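Training contract with no degree, is it worth trying at 34?

Laiba Sethi
Posted September 10, 2023

Been a paralegal for 6 years, conveyancing mostly, bit of wills. Left school at 18, no uni. My firm (Mengal, small, 2 offices) has said they might back me through the apprenticeship route but they want an answer soon and I'm going round in circles. Nobody in my family has done anything like this so no one to ask. Do places look down on it afterwards? And does the time I've already done count for anything? Don't want to start from zero if I can help it.

Nomelport
Did it, qualified in March. Some of your paralegal time may count as qualifying work experience but it has to be signed off by a solicitor, so get that in writing now while the people you worked for are still there. I left mine too late and spent 3 months chasing someone who'd moved firms. Exams are hard. Study day is meant to be protected, mine wasnt always, so ask.
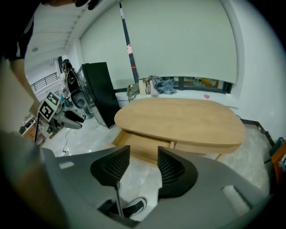
Onov says the bit about getting it signed off is right but don't assume all 6 years will be accepted, depends what you were doing. Also check what happens if you leave halfway. Mine had a clawback clause, about 1,000 pounds for course fees, buried near the back of teh contract.

Sekance
just go for it, 34 is nothing

Onov
Forgot to say, re looking down on it. Bigger firms, maybe a bit, at interview. High street ones couldn't care less in my experience. Once you're on the roll you're on the roll.

Related
Can my employer refuse study leave?
Paralegal to solicitor, which route is cheapest?
Failed first set of exams, what now
Moving firms partway through an apprenticeship
Do I need a law degree for conveyancing?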